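Controls and Perception Engineer, Two-Arm Tabletop Cell

Mindari is hiring one engineer for the software behind its kitchen-sorting work. Please read the whole posting before you apply. We have sat through enough robot demos to be tired of them, and we would like to work with someone who feels the same way.

The job is getting pastel-handled pieces out of a yellow container and set down in order on a marble-patterned table, with other tableware standing nearby. It sounds like a weekend project. Our last planner said so too, and we are still paying for what he wrote.

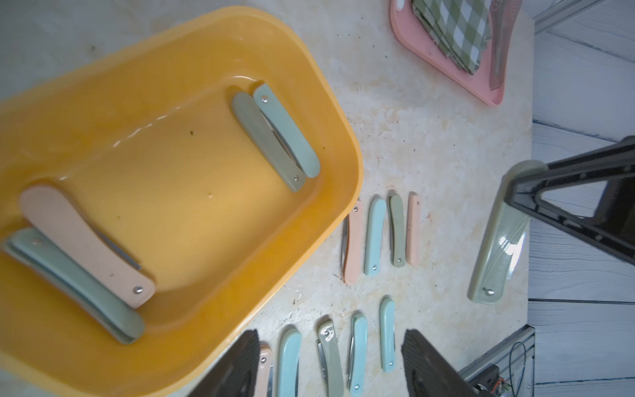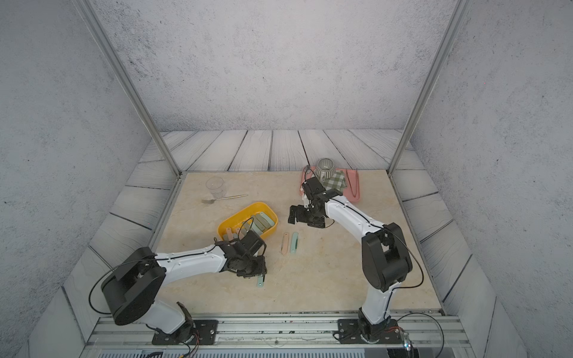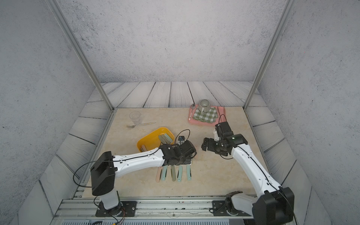 Sturnthorpe, April

None of those three views tells you how often a run works, so don't read them as proof of anything. The wrist view has folding knives in a yellow basin with a shallow layer of clear water in it, and reflections like that are where your depth estimates go to die. The handles lie across each other, several in nearly the same color. A detector that scores well on clean pieces in a row may be no use at all in the pile.

What you would own:

Grasp selection for thin, overlapping objects.
Motion planning for two arms on one rail, cables included. Our current collision model pretends the cables don't exist.
Replay and logging tools, so a failed run can be looked at the same afternoon.
The test report. Every release gets 100 runs, and all of them get written down, including the ugly ones.

You should write solid C++ or Python and know your way around camera calibration. Experience with learned policies is welcome. Belief in them is optional. If you think a bigger model will fix a bad hand-eye transform, this is the wrong shop.

The contract is 22 months, on site. You would report to Kinga Kerekes and share the cell with Azlan Halim, who will want his calibration files left alone.

Send a résumé and 2 pages on something you built that didn't work, and how you found out. No cover letter. Interviews run 90 minutes, mostly spent reading our logs together. Applications go to Philomena Frimpong at the Mindari front office.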